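Sheet metal bin with sloped sides – anyone else using one for small stuff?

Oledau
I'm sold on these! Mine is plain gray sheet metal, four sloped walls, flat floor, and everything slides toward the middle where I can reach it. More than 35 odds and ends went in last February and I still find things fast. No lid, no dividers. Does anybody line theirs?

Gutalance
Love a metal bin, but I'd never go without a liner. Glass on bare metal makes me wince. Felt, 2 layers, done.

Oledau
Felt grabs every crumb though! Bare metal wipes clean in seconds.

Thaís Assunção
With Oledau on this one. Scuffs don't bother me a bit, and the slope is the best part – small things don't get stuck up in a corner. Look how much floor there is: 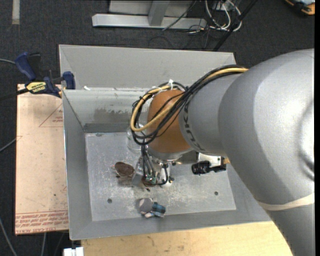
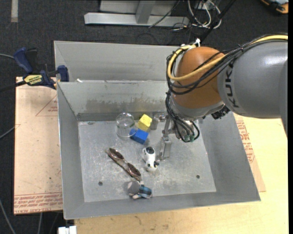

Scuffed gray bin on the light wood table. Glass cup, blocks and sunglasses are in the second one.

Amaral
Oh, I like that a lot! Are those drilled holes in the floor? I'd lose beads through them.

Thaís Assunção
Yep, two small ones. Beads would be a bad idea, but blocks are way too big to care.

Gutalance
Okay, the size is great, but sunglasses on bare scratched metal?? Please, a scrap of felt. My lenses would be ruined in a week.

Amaral
Soft case for the glasses, bare floor for the rest. Everybody wins!

Sover
Clamp it to the table too, if you haven't. The blue and yellow bar clamp in the second picture is just what I'd use. Mine used to creep every time I dug around in it.

Oledau
Good call, Sover. Trying a clamp tonight!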